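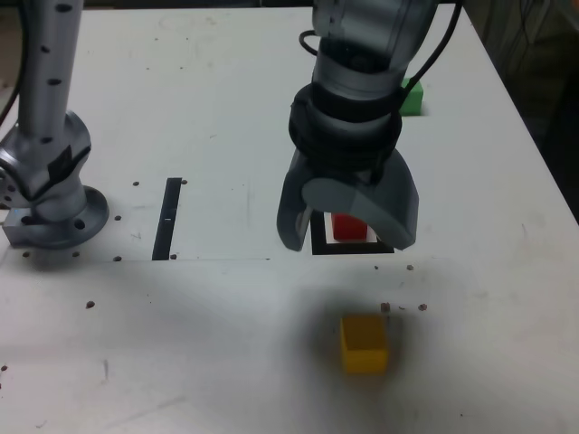
Section 4. Gripper Check and Table Reference

4.1 General

Carry out this section after the arms have been bolted down (Section 3) and before the first automatic run. Repeat it in full after a finger pad change, after a collision stop, or when either arm has been taken off its base. Allow 40 minutes.

The Kusavo cell uses one control cabinet for both arms. The left arm is Arm A and the center arm is Arm B. Menu names in this section are those of the Ondetti control software. If the cell is fitted with the older Chauhan pendant, see the key table in Appendix C.

Tools and parts needed:
Hex key set, metric
Torque driver with 2 N m setting
Lint-free cloth
Isopropyl alcohol
Red, green and yellow test cubes
Finger pad kit, part no. 741 (only if pads are to be changed)

CAUTION: Both arms hold position when motion is paused. Paused is not a safe state for hand work. Press the emergency stop and lock the cabinet switch before reaching between the fingers.

4.2 Finger and Pad Inspection

1. Jog Arm B to the SERVICE position at low speed.

2. Press the emergency stop. Lock the cabinet switch in the OFF position.

3. Wipe both finger pads with a cloth dampened with alcohol. Let them dry fully.

4. Inspect the inner gripping surface of each finger from the tip down to the base. Replace both pads if either one is lifting at an edge, cut through, or hardened. Do not replace a single pad.

5. Check the screws on the wrist flange. Tighten any loose screw to 2 N m.

6. Move each finger by hand through its free travel. There should be light, even drag. If a finger catches, go to Section 7.3.

Note: Marks on the outer shell of a finger do not affect gripping and need no action. Cracks do. Take the gripper out of service if a crack can be felt with a fingernail.

7. Follow each cable along its full length. Cables must have slack at the wrist with the arm in its lowest position, and must not pass between a finger and the table.
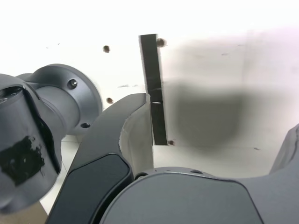 4.3 Table Reference

The table carries two fixed references for Arm B: the narrow black strip and the square marker. The strip sets direction. The square sets position. Both must be clean and undamaged before teaching starts.

1. Unlock the cabinet switch and release the emergency stop. Wait for the READY lamp.

2. Open Setup > Table > Reference and select Arm B.

3. Jog the closed fingertips to a point above one end of the strip. Stop 30 mm above the table. Press STORE 1.

4. Jog to the other end of the strip at the same height. Press STORE 2.

5. Check the angle shown on the screen against the value written on the label inside the cabinet door. If the two differ by more than half a degree, repeat steps 3 and 4. If they still differ, check the base bolts of Arm B.

6. Place the red cube in the square marker by hand, with its sides parallel to the outline. Keep hands clear, then jog the open gripper down over the cube until the pads are level with its sides. Press STORE 3.

7. Jog straight up until the fingers are clear. Remove the cube from the square. Press CALCULATE.

The new reference is kept in temporary memory only. Press SAVE before leaving the page, or the previous values will be loaded at the next start.

CAUTION: Do not use the mounting holes in the table as reference points. They are not held to a position tolerance.

4.4 Pick and Place Test

1. Set the green cube toward the far edge of the table and the yellow cube toward the operator side, clear of the square marker.

2. Set the red cube between the base of Arm A and the square marker.

3. Park Arm A. The cell will not accept a test program while Arm A is enabled.

4. Load program 11 and select single-step mode.

5. Step the program until Arm B reaches the pick point. Compare the gripper and cube with the view below before allowing the fingers to close.
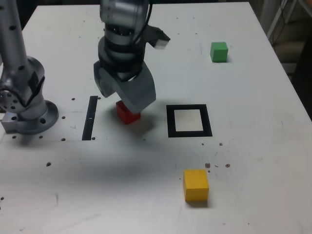 Arm B over the red cube, square marker empty. Green cube at the far side, yellow cube at the near side.

6. Step on through close, lift, move and release. Watch for any sideways shift of the cube as the fingers close. A shift means that one finger is making contact early. Stop and adjust finger centering as described in Section 4.5.

7. The released cube must lie inside the outline of the square marker. Run the test five times in single-step mode and write the results on the record sheet.

8. Repeat with the yellow cube, then with the green cube. Clear the square marker between cubes.

4.5 Finger Centering

Centering is set in software. Leave the finger pivot screws alone during this procedure; turning them changes the drag checked in Section 4.2.

1. Open Setup > Gripper > Center and choose the yellow cube as the test part.

2. Close the gripper on the cube at the lowest force setting. The cube should be held between the two pads, with neither finger shell touching it.

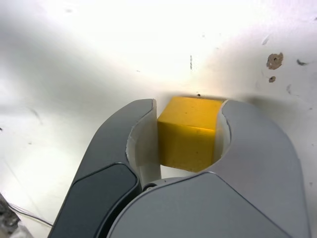
3. Read the two contact values. Enter the difference, with its sign, in the Offset field and press APPLY.

4. Open the gripper, close it again and read the new values. Stop when the difference is 0.2 or less. If this cannot be reached in four tries, change the pads and start again from Section 4.2.

5. Press SAVE, return the force setting to its normal value, and repeat the test in Section 4.4 with the red cube only.

Note: Cells supplied on the Fividano table store a separate offset for each tool number. Confirm that the correct tool number is shown before pressing SAVE.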